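How to Get Your Series Ready for a Second-Language Release

A series that was finished for one country is not ready to be sold in another. The picture may be done, but the sound, the text on screen, the paperwork and the file package all need work before a foreign platform or broadcaster will take it. Most small producers find this out after a deal is signed, with a delivery date already running.

These steps assume you have a completed season of scripted television, six to ten episodes, and that a buyer in another territory has asked for it with subtitles and possibly a dub. They follow the order we used on Sosier, a ten-part family drama shot in Vietnamese and delivered in English and Spanish.

Step 1. Read the delivery schedule before anything else

The delivery schedule is usually an attachment at the back of the license agreement. It lists every item the buyer expects, with the format and the due date. Print it. Go down the list and mark each item as one of these: have it, can make it, don't know what it is.

Send the third group back to the buyer's technical contact as a single list of questions. Sending them one at a time slows everyone down, and some contacts will stop answering.

Check these items first, as they take the longest to fix:

- Textless elements (clean picture for every shot with a title or caption on it)
- Music and effects track, fully filled
- Music cue sheets for each episode
- Dialogue list with time codes
- Proof of rights for archive clips, artwork and songs

Step 2. Make a proper dialogue list

A shooting script is no use to a translator. Lines get changed on set and again in the edit, and background speech is rarely written down at all. You need a list made from the locked picture.

Each row should have the time code in and out, the speaker, the line exactly as spoken, and a notes column. The notes column is where you explain slang, family terms, jokes, song lyrics and anything a person outside the country would miss. In Vietnamese, for example, the words people use for "I" and "you" tell the viewer who is older and how close they are. English can't carry that in the pronoun, so the translator has to know about it and put it somewhere else in the line.

One episode of Sosier ran to 974 rows. Plan on two full working days per episode for someone who knows the show, plus half a day for a second person to check it against the picture.

Don't start translation until the list is checked. A wrong line in the source list turns into a wrong line in every language, and you will pay for it each time.

Step 3. Lock the names and terms

Before the translator starts episode one, write a short glossary. Ours was four pages. It should cover:

- Character names, with the spelling you want on screen, and whether accent marks are kept
- Nicknames, and whether they are translated or left alone
- Place names, schools and companies in the story
- Titles and forms of address
- Repeated phrases, including anything a character says in more than one episode
- Swear words, with a note on how strong each one is

Get the buyer to approve the glossary in writing. If they want a nickname changed, it is easy to do at this stage. By episode eight it means opening every file again.

Step 4. Decide on subtitles, dub or both

The license usually says which is needed, but it may leave room. Some contracts ask for subtitles now and give the buyer an option to make a dub later at their own cost. Read who owns the dub when the license ends. If the buyer keeps it, you can't offer it to the next territory, and you may have to pay for another one.

Subtitles for an hour of drama can be done well in a week by one translator and one editor. A dub needs a translated script fitted to mouth movement, casting, recording, editing and a new mix. Allow at least four weeks for the first episode and less after that.

If you have a choice and a small budget, do good subtitles first. A poor dub does more harm to a drama than no dub. 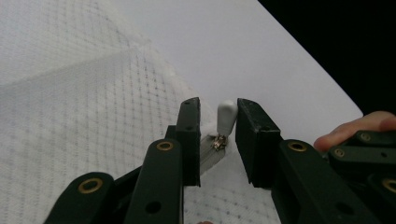
Bình Vũ replied that this order didn't work for a children's series, where the youngest viewers couldn't read subtitles, and that Horkix had gone straight to a dub with subtitles made afterward from the dub script. That is a fair point. If your show is for children under eight, treat the dub as the main version and move the subtitle work to the end. The dialogue list and glossary are needed either way.

Step 5. Check the music and effects track

The music and effects track, or M&E, is the full sound of the episode with the dialogue taken out. The dubbing studio lays the new voices on top of it. The common problem is that footsteps, clothing, doors and dishes were recorded by the same microphone as the actors. When you mute the dialogue, those sounds go with it.

Listen to the M&E of every episode from start to finish, on headphones, with the picture running. Write down each spot where something moves and makes no sound. Then send the list to your sound house and ask for those spots to be filled.

Watch for these in particular:

- Crowd voices where a single word in the original language can be heard
- Television or radio playing in the background of a room
- Singing by a character on camera
- Laughs, coughs and breathing, which some buyers want on a separate track

Ask the buyer how they want laughs and crying handled. Some want them left in the M&E as optional material, and some want them removed so the new actors can do them.

Step 6. Prepare the textless material

Every shot with added text needs a clean version with no text. That covers the main title, episode titles, location captions, phone message graphics and the end credits background. Put these shots in order on one reel after the end of the episode, or in a separate file, whichever the schedule asks for.

If your editor deleted the clean shots after the final export, they have to be rebuilt from the camera files. We had to rebuild 210 shots on our first job, nearly all of them phone messages. Now the clean versions are exported on the same day as the master.

Signs and letters that were physically on set don't need a clean version. They get a subtitle, so they do need a row in the dialogue list.

Step 7. Clear the music for the new territory

A song cleared for broadcast in one country is often not cleared for streaming, and not for anywhere else. Go through the cue sheets and match each cue to a signed license. Look at three lines in each license: territory, media and term.

Where a song isn't covered, you can extend the license, replace the song, or cut the scene around it. Get a price for the extension before you decide. On Sosier we had one pop song quoted at more than 4,000 dollars per episode for worldwide streaming, and it was heard in three episodes. We replaced it with a piece from our composer and kept the old version for the home market.

If you replace music, the M&E, the full mix and the cue sheet all change. Update them together and give them a new version number.

Step 8. Run a quality check on the translated episodes

Do this in two passes with two different people.

The first pass is for language. A native speaker of the target language who has not read the script watches the episode straight through and marks anything that sounds odd or is hard to follow. They should not have the original lines in front of them.

The second pass is technical. Check reading speed, line length, gaps between subtitles, subtitles that run over a shot change, and spelling of names against the glossary. For a dub, check sync, volume between scenes, and that each character has the same voice in every episode. This last one sounds too basic to mention, but minor characters who come back after several episodes are often recorded by someone else.

Log each fault with episode, time code, description and how serious it is. Fix all the serious ones. For the small ones, agree on a limit with the buyer.

Step 9. Package and send

Name the files exactly as the buyer's guide says, including capital letters and underscores. Automatic systems reject a file for a wrong character in the name, and you may wait a day to hear about it.

Send one complete episode first and wait for it to pass. Then send the rest. If there is a fault in how the files were made, you will have it in one episode and can correct the others before they go.

Keep a copy of everything you sent, with the date and the version number, for the full length of the license. Store the glossary and dialogue lists with it. The next buyer will ask for the same things, and most of the work in steps 2, 3, 5 and 6 can be used again with no changes.

Typical timing for ten one-hour episodes, subtitles only

Dialogue lists and checks: five weeks
Glossary and approval: one week, at the same time as the lists
Translation and editing: six weeks, starting once the first lists are checked
M&E fixes and textless: four weeks, at the same time as translation
Quality check and corrections: two weeks
Packaging and delivery: one week

Add three weeks if the buyer's offices close in August.

Written by Trilok Tomar. Dialogue list section by Phong Tạ.

Contact | Copyright Drondine | Back to top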